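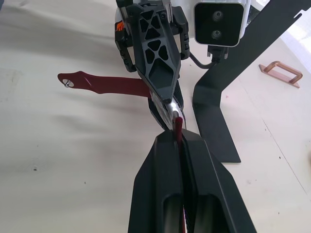

3.2 Sampling and Preparation of Household Linens

The second phase of the study dealt with the care of plain undyed household linens in four towns: Drollach, Trultano, Arnaud and Farska. These towns were selected for the differences in their water supply. Drollach and Trultano draw on deep wells with a high mineral content, while Arnaud is served by a reservoir and Farska by a mix of river and spring water. All four have a long record of linen use in the home, and in each of them local stores still sell tablecloths and towels by the yard.

A total of 2,000 survey forms were mailed to households in November. Of these, 1,597 were returned, and 1,106 were complete enough to be used in the analysis. Forms were set aside when the respondent had left out the washing temperature or had not stated the age of the item described. Response was highest in Arnaud and lowest in Farska, where a number of addresses proved to be summer homes.

Respondents were asked to choose one item in regular use and to report how it was washed, dried, pressed and stored. They were also asked whether the item had been bought new or handed down. Handed-down items were kept as a separate group throughout, as their early history could seldom be established. Mixed cloth — cotton and linen woven together — was accepted if the label or the owner identified it as such.

A smaller set of 8 items, two from each town, was borrowed for closer study. Each item was laid out unpressed and left overnight in the workroom before any measurement was made. Thread counts were taken at the center and near each hem, and the two results were recorded separately. Hems were measured along their full length. Repairs were noted by type, with darning and patching entered under different codes.

Figure 2. Thread count loss by age of item and type of water supply, 1,106 usable returns. Handed-down items are not included.

As Figure 2 indicates, loss was greater in the two well-water towns once an item had been in use for more than ten years. The difference among newer items was small and did not hold when pressing was taken into account. Households that pressed linens while still damp reported fewer worn creases than those that pressed them dry, a result found in all four towns. Line drying showed no clear effect on wear, although respondents in Trultano often named it as the main cause of stiffness.

Storage practices varied more than washing practices did. Rolled storage was common in Farska and rare elsewhere. The effect of fold lines on long-stored cloth is taken up in Section 4, together with the results for the handed-down group.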